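Speaker notes: Getting a Small Choir Through a Long Season
Florêncio Rebelo
Forkton Community Music Day, August 15, 2024

Slide 1. Title
Wait for the doors to close. Say who I am and that I direct the Wosturon Singers. Handout is at the back, one per person please, the copier ran low.

Slide 2. Where we started
First season we had 14 singers and two of them were tenors. Rehearsals ran 90 minutes with no break. By December people were hoarse and we cut a piece from the concert. I blamed the music. The music was fine. I was asking for full voice all evening, every week.

Slide 3. Warming up
Six minutes at the start. Humming first, then lip trills, then short scales going down. Leave the high notes until later in the evening. Do one lip trill with the room. Keep it short, they will laugh.

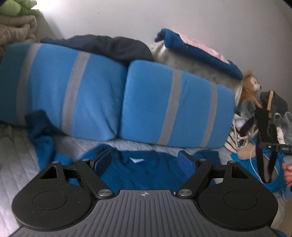 Gripper with blue textured finger pads, open.

Slide 4. Planning the rehearsal
Hardest piece goes second. First piece should be one they already know. Put the order on the board so people can mark their folders before we start. Altos and basses can work on their own for part of the evening if there is a second room. At Misov Hall there is one. At Lozano Street we used the hallway and it was cold but it worked.
Mention the break here. We added one in the second year and attendance got better. I can't prove it was the break.

Slide 5. Marking
Explain the word for anyone new: singing lightly, high notes down an octave, full attention on words and counting. Sing the opening of the Kyrie both ways. Pitch pipe is in my left jacket pocket.
Point out that marking is a skill. New singers go flat when they sing softly. Give them a few weeks.

Slide 6. Music that fits the group
With two tenors, pick three-part music or have low altos help on the tenor line. Check the range before you order copies. I ordered a set once without checking and we still have it in the cupboard.
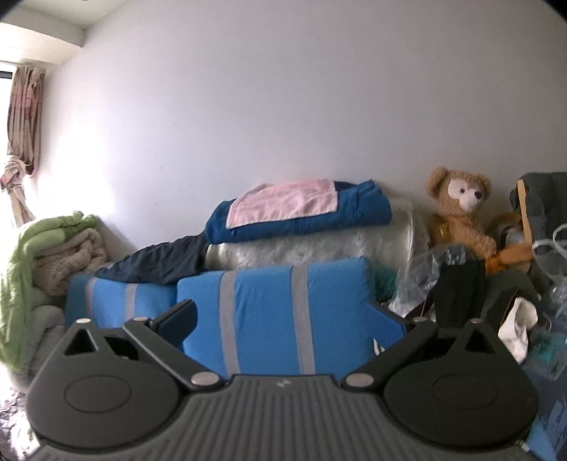
What should I do when a singer turns up with a sore throat?
Ask them to sit in, follow the score and not sing that night.

Slide 7. Concert week
Last full run is two days before. Day before the concert, entries and endings only. Water on stage, on the floor beside the chair. Remind them to eat.
Skip this slide if we are running late.

Slide 8. Questions
Repeat each question so the back row hears it. Sign-up sheet for the winter reading session is by the door.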